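25 June 2019

I've been meaning to write about moving house for months now, and every time I sat down to do it there was another box to unpack, so here we are in the middle of the year and I'm only just getting to it. We left the old place in January, in the worst of the heat, and shifted to Barkwood, which is 80 kilometres up the road and feels like a good deal more when you're driving behind a trailer with your own mattress on it!

My advice, for what it's worth, is to start with the books. I thought we had a few hundred. We had closer to 2,000 (I blame the op shop in Butia, and myself, in that order), and I spent 3 whole evenings on the lounge room carpet deciding which ones I could bear to part with. I'd pick up a paperback to put in the giveaway pile, read the first page, and an hour later the tea had gone cold and the pile hadn't grown at all.

Small boxes for books, please. I ignored this and filled a lovely big one with cookbooks, and my back still brings it up in conversation. Linen and cushions can go in the big ones, and anything with hand-holds is worth keeping for the next person who moves.
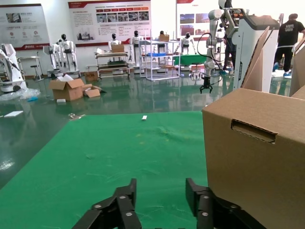
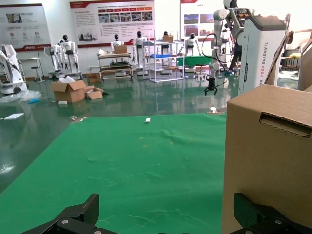 *Brown cardboard box beside the green mat, both photos.*

The kitchen was the part I dreaded and it went beautifully, mostly thanks to tea towels. Every plate got one, and when I ran out of those I used winter jumpers. We lost a single gravy boat, which I'd never much liked, so I've been quite grown-up about it.

What I'm still hunting for is the little drawer of useful things: the good scissors, the spare keys, the colour chart for the hallway paint. I labelled that box "misc", along with most of the others. If you're packing at the moment, write proper words on yours, and on the side as well as the top. I'm off to try the garage again before dinner.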